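Skarkel G2 two-finger gripper, wrist kit for paired arms

Part of the Skarkel range – Grippers and wrist tooling – Stocked item

Price: 510 per pair, excluding VAT
Delivery: 10 working days from Erthorpe
Status: in stock
Page last checked: 2026-08-30

The G2 is a light electric gripper for people who want to handle small household things with a pair of arms. It is sold as a left and right set, with the wrist collars, the cable tails and a printed setting-up sheet. Sensor housings are sold separately, and so are arms. If you already run the older Skarkel G1, the bolt pattern is the same and you can keep your collars.

We tried the G2 on keys before putting it on the site. Keys are awkward. They are thin and heavy for their size, they lie flat on a table, and a ring moves as soon as a finger brushes it. Most of the grippers we have had through the workshop will pick up a cup on the first day and then spend a week failing on a key.

The trial used a table for the pick and adhesive wall hooks for the hang, with the same pair of arms throughout. We ran 20 attempts with the G2 and 20 with the Drernia parallel gripper, which costs more and weighs more.

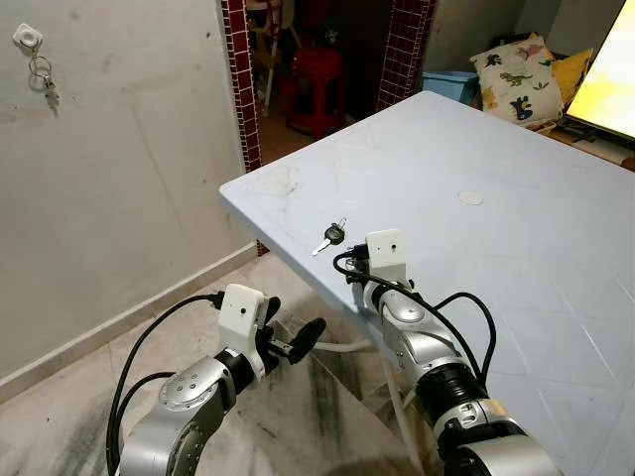

Rangi Grimshaw asks whether the fingertips can be bought on their own, as his wear through at the corner long before the rest of the gripper needs any attention. They can. Order the tip pack, two pairs to a pack, and change both tips on a gripper together. One new and one worn will close slightly out of line, and on thin objects you will notice it.

Picking up from the table

Approach low and close slowly. The default closing speed is set for larger objects and will push a flat key along the surface before the fingers meet. We halved it on the setting-up sheet's slow profile and left it there for the rest of the trial. The Drernia needed no change of speed but would not get under a key lying flat unless the wrist was tipped further than we liked.

The grip force setting matters less than you might expect. Low was enough for a single key. Medium was better for a bunch, where the fingers tend to land on two keys of different thickness and only hold one of them properly.

Hanging on the wall

Hanging is the harder half. The ring has to be facing the right way when it reaches the hook, and there is no easy way to turn it once it is held. What worked for us was to take the ring between the very ends of the fingers and bring it in from one side of the hook. Taking a ring off again is simpler, but the wrist should lift before it pulls away, or the load goes on the adhesive.
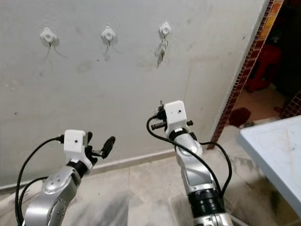
Ileana Coman: We have the G2 on one side and the Drernia on the other and I would not do that again. The two close at different rates, so every move that uses both hands has to be tuned twice. For picking alone it was fine. If you are buying for two arms, buy two the same.

We agree with that, and it is why the G2 is listed as a pair. Single units can be supplied as spares to existing customers.

How the two compare

The G2 has longer, slimmer fingers for its weight and gets in beside a hook more easily. The Drernia holds harder and is the better choice for tools or anything with a handle. On a bare ring hung on a wall hook we preferred the G2. On a full bunch there was little between them – both dropped a few, mostly when the keys swung.

Cables

Leave a generous loop at the wrist. A tight cable will pull the wrist round at the end of its travel, and the error looks very much like a badly set camera. Clip the run along the arm link and check it at full reach before you switch to automatic.

Controller

The G2 runs from the Skarkel bench controller or the Ndung'u two-channel board. With the Ndung'u board you will need the May firmware or later. Earlier versions open the fingers at power-up, so support anything you have left in the grip.

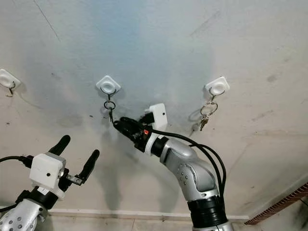 Skarkel Handling Trials, Erthorpe workshop

In the box: left gripper, right gripper, two wrist collars, two cable tails, four collar bolts with spares, hex key, setting-up sheet.

Not in the box: controller, power supply, sensor housings, arm adaptors for other makes.

Loan sets are available to customers who want to try the G2 on their own objects first. The loan period is 20 days and you pay the return carriage. Ask for Keith Harawira and say which arms and which controller you have, so that the right adaptors go in the parcel.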